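Posted 07/03/2026
By the Rewi web desk

About Rewi

Rewi is a contract dishwashing and tableware supply company based in Okoscombe. We collect used tableware from canteens and event kitchens, wash it and return it to the client in sealed crates. A second depot in Judaden opened in March and handles short-term rentals.

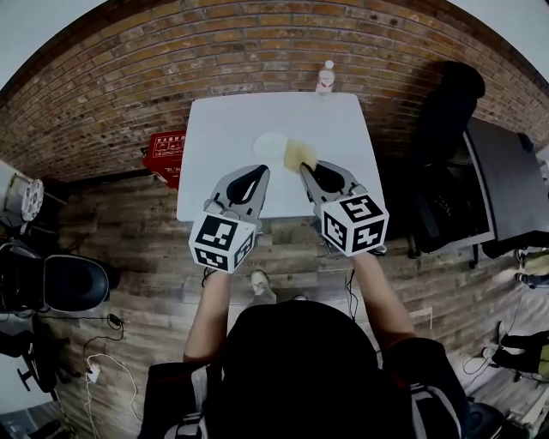

Stock is divided into two ranges. The Bellau range covers banquet service and is rented in lots of 400 pieces. The standard range is meant for daily canteen use and consists mainly of plain items, such as a round white plate like the one on the table, that can be replaced singly without breaking up a set. Chipped pieces are withdrawn at sorting.

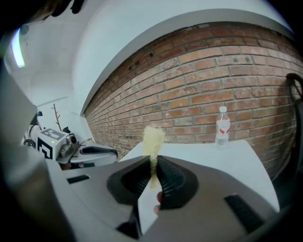
Sorting takes place before washing and again before packing. The Okoscombe line is rated at 2000 pieces per hour — the Judaden line at 800. Rinse temperature is logged for each load, and clients may request the log with their invoice. Crates are labeled by client and delivery point. Orders changed after noon are packed the next working day.

Rewi, Unit 1438, Okoscombe. Contact us | © 2026 Rewi. All rights reserved. | Back to top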